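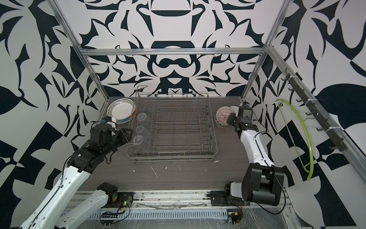 According to Marta Harasym, the cats in Kurkham have never been the problem. People are the problem, and mostly it's people who go away for a long weekend and leave the back door flap taped open. She told me this on the phone before I'd even gotten my first question out, and I wrote it down because she talks fast and I knew I'd want it later.

So, the news. Kurkham is getting a cat licensing rule after all, starting in May, and it's a good bit softer than the one a lot of us were bracing for. I went to the meeting at the library annex (I have two cats, so consider that my confession) and stayed until the very end, when they were already stacking the chairs.

The short version is that every cat over six months old that lives in town needs a microchip and a registration, and the registration costs $14 a year. If your cat is spayed or neutered you pay it once and then you're done for the life of the cat. The old draft had a leash rule in it – yes, a leash rule, for cats – and that got struck out in the first ten minutes without anyone putting up a fight. I think the people who wrote it were relieved.

What's left is pretty mild. Cats can still go outside. If yours gets picked up without a chip, the shelter over in Visham will hold it, chip it, and send you home with a bill. If it gets picked up with a chip, they call you. My older one, Biscuit, got chipped years ago and slept through it, and the younger one screamed like I was selling her, so your results may vary.

The number that got everybody talking was 790. That's how many cats went through the Visham shelter last year, from Kurkham and the towns on either side of it, and the shelter's building was set up for around 500. Farhad Jafarzadeh runs intake over there and he read the figures off an index card. He said the spring is always the worst of it, with kittens coming in by the boxful, and that in a bad week they end up keeping carriers in the staff break room. He also said that most of the grown cats who come in are friendly. They hop up on the counter. They've clearly lived with somebody. But with no chip there's nobody to call, and a cat isn't going to tell you its address.

I asked him afterward how many of those friendly ones get claimed and he said fewer than I'd like, and left it at that. 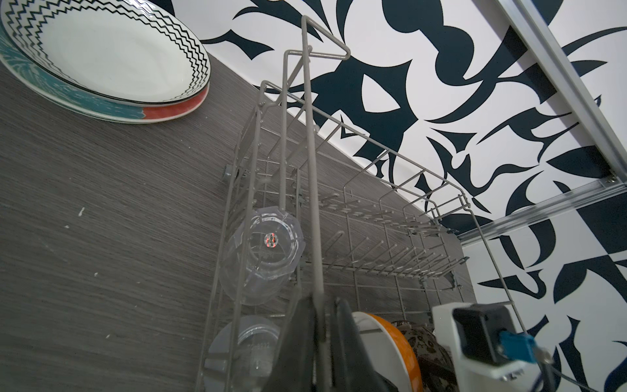 Do I have to register a cat that never goes outdoors? You do, though you have until the end of the year to get it done, and there's no late fee for indoor cats the first time around.

That one came up over and over, by the way. I counted myself among the people who assumed indoor cats would be left out of it. The reasoning I heard is that indoor cats are the ones who panic when they slip out, and they're the least likely to have a collar on. I can vouch for that! Mine got as far as the neighbor's hydrangeas once and acted like she'd been dropped on the moon.

Now the part I was most interested in, which is the free chipping. The vet office on Dornis Street has agreed to do the first 100 cats at no charge, first come, first served, mornings only, starting as soon as the rule kicks in. You'll need to bring the cat in a closed carrier. They were very firm about the carrier. Somebody near me asked if a pillowcase would do and got a look. If you miss out on the free ones, the Visham shelter will still do it at cost any morning they're open, and you can fill out the registration form right there at the desk and skip the trip to the town office.

Nivaldo Bittencourt, whose feed store has been selling me litter since I moved here, spoke for a couple of minutes about the barn cats. There are a lot of them out past the edge of town and nobody wants to pay a yearly fee on eleven cats that technically belong to the barn. I'm happy to say this got sorted out on the spot. Working farms can register a whole colony as one entry, as long as the cats are fixed, and Bittencourt is going to lend out live traps from the store so folks can bring them in. You leave your name and you bring the trap back clean. He said the clean part twice.

I'll admit I walked in a little grumpy about the whole thing. I don't love paying a fee for an animal who already costs me a small fortune in wet food and who threw up on my good boots last month. But the money goes straight to the shelter, for a second kitten room, and I've been in that shelter in April. They could use it.

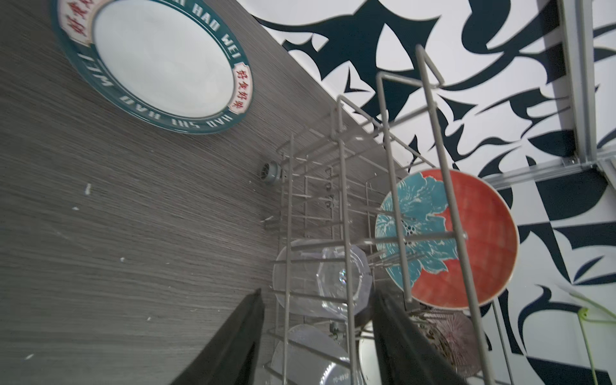 Yamila Figueroa wants to know what happens to the strays people feed on their porches, and whether putting out a bowl of food makes that cat yours. It's a fair thing to ask, and the room didn't have a great answer. The rule as written says a cat is yours if you've been feeding it for thirty days, but no one could say how that would be checked, and the wording is supposed to be cleaned up before May. Until then, Jafarzadeh's suggestion was to call the shelter, have them scan the porch cat for a chip, and go from there. They'll lend you a scanner for the afternoon if the cat won't get in a carrier.

Forms are at the library front desk and at the feed store, next to the register. Bring proof of the spay or neuter if you've got it. If you don't have the paper, your vet can call it in.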